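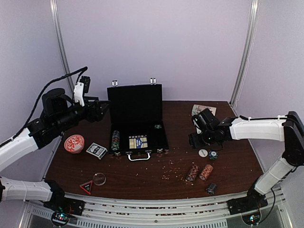 Equipment Diary, Omemby Workshop
Entry for February

Work on the equipment request began at 8:30 this morning and occupied most of the day. The request covers the coming budget year and must be submitted to the Buren office before the end of the month. The draft stood at two pages by noon and is longer now.

The main question remains whether to buy a second two-arm station or to put the money into parts for the station already in service. The case for a second station is one of time. Sorting and packing trials for the game sets have been waiting on the bench since the autumn, and every change of task means clearing the table, laying out the new items and checking both arms again before work can resume. With the poker set now laid out, the glassware trials requested by Holst cannot start until it is put away.

The case for parts is one of cost. The present arms are white plastic segments on black servo joints, and most of what wears can be replaced piece by piece. A reserve of 6 servos was approved in principle last year and never ordered. I have entered it again as the first line of the request. It should be ordered whichever course is chosen.

Notes made at the table during the morning, for use in the written justification:

Small flat items need the most attention in planning. The single chips lie directly on the wood and offer very little edge to a parallel gripper. The wrapped rolls of chips give much more to hold. If flat items are to remain in the program, the request should include thinner fingertips, and these should be listed separately from the grippers so that they are not struck out together.

The folded banknote should be treated as its own class of object. Paper was not considered when the present grippers were chosen.

The case takes up a large share of the space at the back of the table with its lid raised. A wider tabletop was discussed with Flullosine in the autumn. Their offer was for the top alone and did not include a longer front rail. Both bases are bolted to the rail, and a wider top without it would gain us nothing between the arms. I have written to ask for a revised offer with the rail included.

Crumbs of debris were noted between the case and the chip rolls. Cleaning supplies have been charged to the general account until now. I propose a line of 500 for consumables, to include wipes, fasteners, cable ties and replacement brackets for the cameras. The figure is modest and should not draw comment.

The camera cable on the left arm runs in a loop down the side of the arm. Spare cables are to be added to the parts list, 2 for each arm. The correct length must be confirmed before the order is placed, as the last delivery was too short and had to be returned at our expense.

In the afternoon I reviewed the Holst proposal once more. It offers a full station, with delivery and setup, on a lease of 2 years. The terms are clear, but training is charged separately and the charge is not stated. I cannot recommend a lease on that basis and have asked for the amount in writing. Storage for a second station would also have to be settled with Buren, and the side room has no suitable power supply at present.

The draft was saved at 4:45. Still open: the Flullosine offer, the Holst training charge, and the cable length. The order of priority in the draft is servos, fingertips, cables, consumables, tabletop and rail, with the second station shown as a separate request.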